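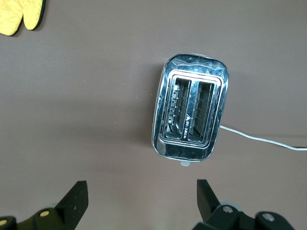 The Castillo Street Community Kitchen has started serving breakfast again, and if you walked by early on opening morning you could probably smell the toast from the bus stop. The doors had been shut since December while the old wiring was pulled out and the counters were replaced, and a good many of the regulars had gotten into the habit of asking at the library, at the barber shop and just about anywhere else when they might get their coffee and toast back. Well, they have it back now, along with a shiny chrome two-slice toaster, a yellow quilted oven mitt to keep near it, and a long list of other kitchen things that neighbors carried in over the past few weeks.

The appeal for kitchen goods went out in the winter newsletter, and Annapurna Panicker, who runs the breakfast program, says she was hoping for a few frying pans and maybe a decent kettle. What she got was 562 separate donations, if you count every fork, and she did count every fork, sitting on the floor of the hallway with a pad of paper while people kept stepping over her with more boxes.

"I had to ask my sister to come and help me with the spoons," she said. "People are so generous with spoons! I think every family in this neighborhood has a drawer of them they have been meaning to do something about."

The toasters were a special case. The kitchen used to have one big conveyor model, bought secondhand years ago, and when it broke down (which it did most winters) breakfast came to a stop until somebody could be found to look at it. This time Panicker asked for ordinary household toasters, the sort you put two slices in and stand beside, and 18 of them came in. They are all different, and a couple are older than the people using them. They have been spread out over 3 long tables along the window side of the room, and guests make their own toast, as light or as dark as they please.

Letting people do their own has changed the feel of the mornings quite a bit, according to Kittipong Sitthichai, who bakes the bread for the program at his shop on Semena Avenue and brings it over before the sun is up. In the old days you stood in line, took what was on the plate and went to find a chair. Now folks stand around and talk while they wait for the bread to pop up, and he has noticed that the ones who come alone don't seem to stay alone for very long.

"You can't hurry a toaster," he said, buttering a heel of his own oatmeal loaf. "So you say good morning to the person next to you. What else are you going to do?"

Sitthichai cuts the loaves a little thinner than he does for the shop, having found out during a trial run that his regular slices got stuck in the narrower slots and had to be coaxed out with wooden tongs. The tongs are still hanging on a hook at the end of each table, just in case. Raisin bread is kept to one table only, after some discussion about crumbs.

On opening morning the kitchen served 159 breakfasts, more than on any single day last year, and ran out of marmalade well before closing time. There was plenty of peanut butter, and there were soft-boiled eggs, orange wedges and a large pot of oatmeal that was scraped clean by the end. Several of the families who had given kitchen things came along to eat, and more than one person was spotted going from table to table trying to find the toaster they had brought in.

The electrical work was done by Predau, a small local contractor, which put in new outlets along the window wall so that the tables no longer depend on extension cords. The new counters were paid for out of last fall's street fair, with a bit left over for paint. The walls are now a soft green that Panicker says looked quite different on the card, but she has decided she likes it.

Breakfast is served every weekday morning from 6:30 to 9:30 at the Castillo Street side entrance, and you don't need to sign up or show anything at the door. The kitchen would be glad to have more jam, marmalade most of all, in unopened jars, as well as small plates and butter knives. Please hold on to your spoons for now. Anyone who would like to help with the early setup can leave a name and phone number at the front counter, and Panicker promises to call back, though perhaps not before she has finished the dishes.

Posted 3/11/24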